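The blue shelving cart at Sisumcombe has been reorganised, and I am writing down what was done while I can still remember the order. The post follows on from the one about the label printer, which is still faulty.

The cart carries exterior plastics and the small brackets that go with them. It came from Bunero as a flat pack of perforated uprights, beams and shelves, and it was put together in a hurry by people who needed it that afternoon. The shelf heights were whatever the first person chose. For most of a year that did little harm. Then the trays changed to a deeper type and the lower tier stopped making sense.

## What was on the floor

Before moving any shelves I cleared a strip of floor along the wall so the cart could be wheeled out. Most of what had gathered there was packing material: clear sheet, black wrap, offcuts of both, and a few wrapped items that had never been booked in. The rule is that wrapped goods stay wrapped until they have a line in Drutell, our stock list. Drutell had 3793 lines when I began, a fair share of them duplicates with different spelling.

Glossy black wrap is a nuisance to inspect. Under overhead lights it reflects in patches, and a crease in the wrap looks much the same as a dent in the thing inside. I now look along the surface from a low angle first, then run a hand over the seams. A scuff on an exposed end is noted but not treated as damage unless a fingernail catches in it.

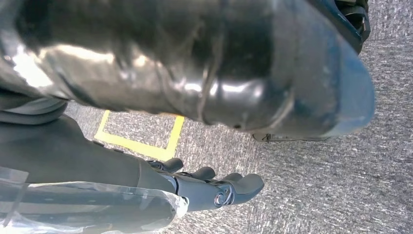 *Creased black cylinder, with the scuffed, bluish end cap to the right.*

Thin metal brackets and feet are the other floor problem. They lie flat, they are grey, and they disappear in the shadow of anything round. A castor will find one before a person does. They now go in a shallow tub at the end of the bench as soon as they are seen, sorted or not. Sorting is a separate job and gets its own slot.

## Shelf heights

The uprights are punched with small rectangular slots, which gives fine adjustment and plenty of ways to get it wrong. A shelf that is one slot out at one corner will still sit down under its own weight and look level to a casual glance. It then rocks when a long part is put on the opposite corner. I marked each post with a paint pen at the slot I wanted and worked from the marks.

The top shelf stayed where it was. I measured 682 mm of usable depth on it, less than I had assumed, and long parts have to lie with the length of the shelf or slightly across it. The lower tier went down by two slots. That leaves room to lift a stack of white trays out of its blue bin without tilting it. Under the old arrangement the top tray caught the underside of the shelf, and people were pulling the whole bin forward to get at it.

Other points on the frame:

- Fit the diagonals before the final tightening. Leaving them until last locks in whatever twist the frame already has.
- Load the lower tier first. The cart is easy enough to push with trays at the bottom and unpleasant with the weight at the top.
- Check the castors with the cart loaded. One of ours spun freely when empty and dragged under load. I cleaned out the wound-up film and it has been fine so far.
- Wipe the lip of the top shelf. Grit collects behind it and marks black plastic very quickly.

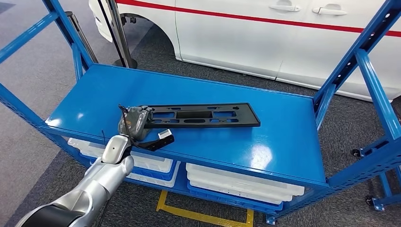
*Black panel on the top shelf, white trays in the blue bins underneath.*

## The top shelf as a checking surface

I had intended the top shelf for storage. In practice it gets used as a bench, as it is at a convenient height and the blue gives good contrast against black mouldings. Cut-outs show up clearly. A window with flash left in one corner is obvious on blue and easy to miss on the grey bench.

The part I have spent longest on is the number plate bracket. It is a long black plastic frame with a raised rim, openings of several sizes and small round mounting holes near the ends. There is no great weight to it, and the fault I look for is bow along the length. My method is to lay it flat, press one end lightly and watch the other. If the far end lifts, it goes back in the Brophy box for a second look. Brophy is the moulder, and their returns form wants the end identified, so I mark it with a bit of tape before picking the part up. Doing it afterwards leads to arguments.

I went through 20 brackets this way. The routine is slow for the first few and then settles into a rhythm. Lengthwise along the shelf is the best orientation. Placed crosswise, the raised lip gets under one end and gives a false reading, and I rejected a couple wrongly before I noticed.
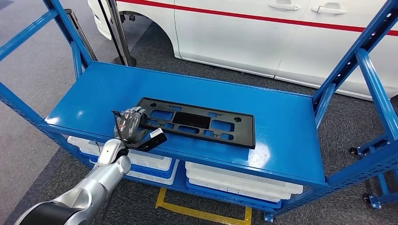 ## Still to do

The duplicate lines in Drutell need merging, and I would like the bin positions added at the same time so that the list says which side of the cart to look on. The navy and black strapping should have a hook somewhere other than the floor.

I have also asked Bunero whether they sell a plain mat cut to the top shelf. The bare metal is glossy and the reflections near the front edge are tiresome when looking for fine scratches. A matt surface would help with that, though I would want it in the same blue.

The paint pen marks stay on. I will recheck the shelf corners in August, once the cart has been pushed about for a few weeks with full trays in it.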